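Overseas Work Forum > Country Threads > Security and Travel
Thread: Crew detained at the Disthorpe road checkpoint – anyone still on that contract?

kelpline
Posted 1 August 2025

The Nordin statement went out this morning and it is very short. It says three employees were stopped on the road between the Disthorpe camp and the port, held overnight by one of the local groups, and are now "safe and in contact with their families." Nothing on where they are or whether the road is open again.

I did two rotations there as a surveyor and left last December. Is anyone here still on site? I have a start date for a third rotation and I would like to know what I am going back to before I sign.

marrow_and_pine
Re: Crew detained

I'm not on site, but my brother-in-law is, with the catering subcontractor. He says the road is closed to company vehicles and open to everyone else. Food trucks got through today with local drivers and no escort. The camp is on lockdown, meaning nobody past the inner gate, and the phone signal comes and goes.

He also said the three men were in a single pickup with no second vehicle. Under the rules I was given, that should never have left the yard.

D. Rivadeneira
Re: Crew detained

Dardo Rivadeneira here, I used to run transport for Iltwood on the section north of Disthorpe. The two-vehicle rule was real on our side. I can't speak for Nordin. I will say that a rule like that gets bent when a crew is due at the port and the second truck is in the shop.

What matters to me is who stopped them. If it was the men from the upper villages, this is about wages. They were hired for the culvert work and say they are owed for two months. They blocked the road over the same thing last year and let everyone through after a meeting. If it was someone else, then it is a different problem and I would not go back.

stonefruit
Re: Crew detained

I don't agree with calling it a wage dispute. Holding people overnight is kidnapping whatever the reason. Every time this happens somebody posts that it's local and it will be settled with a meeting, and then the next crew gets sent down the same road.

The embassy advice for that province has been "avoid all travel" since spring. The company knows that. So does the insurer.

D. Rivadeneira
Re: Crew detained

I didn't say it was acceptable. I said it matters who did it. You plan differently for the two cases.

kelpline
Re: Crew detained

Thanks both. On the insurance, my contract says the cover is void if I travel against government advice "without the written approval of the employer." I have asked for that approval in writing and got back a phone call. Has anyone got it on paper?

hollis_b
Re: Crew detained

I got it on paper, but I had to ask four people and it took most of a month. This is what I would do before signing anything. I have worked for Nordin and for two smaller outfits and it was the same each time.

1. Ask for the full policy, the actual wording and not the one-page summary. Look for the words detention and abduction. Some policies cover one and leave out the other.

2. Get the travel approval as a letter with a name and a signature on it. An email from a recruiter is worth very little. Mine was signed by the regional manager and I keep a copy at home with my wife.

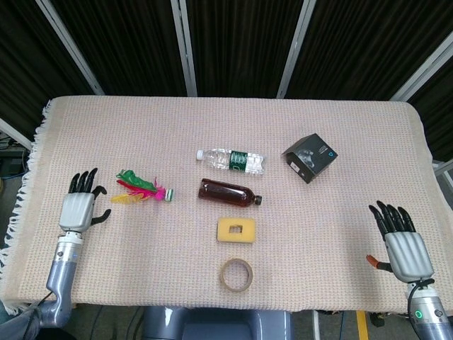

3. Find out who calls your family. On my first job it was supposed to be the agency, and the agency's office was closed for a holiday. Give the company two numbers and make them read both back to you.

4. Ask how you leave if the road is shut. At Disthorpe the answer used to be the airstrip, but the strip can't take anything in the rainy season.

5. Check whether your pay continues while you are held or stuck in camp. Mine stopped after ten days. I only found that out by reading the annex.

stonefruit
Re: Crew detained

Good list. I would put number 4 first. If they can't answer it, the rest is paperwork.

tobrek
Re: Crew detained

Still on site, posting while the signal holds. Some corrections to the above.

The three were not in a single pickup. There were two vehicles and the second one was waved through. The driver of the second one went on to the port and raised the alarm from there, as he was told to do in training. So the rule was followed.

They were given food and kept in a schoolhouse. One of them needed medicine and it was brought to him. They have not come back to camp. They were taken straight to the port and I believe they fly home tomorrow.

As for who did it, people here say the upper villages. I haven't seen proof. There are 320 of us in camp at the moment and you can hear any version you like in the canteen.

marrow_and_pine
Re: Crew detained

Thanks for that, and I take back what I said about the pickup. It was second-hand. Are they letting people leave who want to?

tobrek
Re: Crew detained

They say yes. There is a sign-up sheet at the office. You have to pay your own flight if your rotation isn't finished, and the cheapest seat they quoted was 2590 dollars. A few of the younger guys signed up and then crossed their names off when they heard the price.

stonefruit
Re: Crew detained

Charging people to leave after something like this is a disgrace. Somebody should send that to a reporter.

D. Rivadeneira
Re: Crew detained

I agree with you on that one. Iltwood paid for flights in the same situation and it was a much smaller company. Tobrek, if they put the price in writing, keep it. A labor lawyer at home will want to see it.

kelpline
Re: Crew detained

I wrote to the recruiter tonight and asked to push my start date back until I have the signed letter and the exit plan. If they give the job to someone else, so be it. Tobrek, please post when the road opens, and if you hear that the three got on their flight.

tobrek
Re: Crew detained

Will do. Signal is going again – next post may be a day or two.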